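Reference > Retail > Shop equipment > Shopping basket

Search articles Go

Shopping basket

A shopping basket is a hand-carried container lent to customers inside a shop, for goods they mean to pay for on the way out. Smaller than a trolley, no wheels in the usual form. Most common in grocers, chemists and corner shops — anywhere the aisles are too narrow for anything bigger.

History

Early ones were wicker, brought from home. Shops began lending thier own once self-service took over from the counter. Wire came next, then moulded plastic, lighter and kinder to stockings and coats. In the port town of Prellport the grocer Imad Sabbagh kept wire baskets long after his rivals had changed, and a stack of them is still in the town museum.

Form

Usually a tapered tub, wider at the top so empties nest. Slots or holes in the walls save weight and let grit fall through. Handles vary: one or two, hinged, folding down so the next basket can drop in.

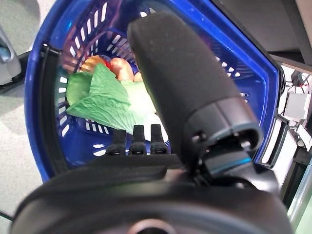

Blue plastic basket with slotted walls, holding toy or artificial produce.

Colour is normally the shop's own. Rim takes the most wear, then the handle joints. Broken baskets are rarely mended, though the Adik chain ran a repair bench for 2 years under Tarek Hattar and put over 400 back into use.

Stacking and return

Baskets pile up at the tills and have to be carried back to the door. Tall stacks jam, low stacks get tripped on. Some shops use a wheeled base, which helps untill somebody borrows it for crates.

Loss

Theft is steady. Baskets turn up as bicycle carriers, peg tubs, log holders. Fares Awwad's survey of Prellport shops, done in May, listed 201 missing out of 3000.

See also: Shopping trolley; String bag; Checkout

Last edited 2019-06-02

Contact us | Copyright and reuse | Back to top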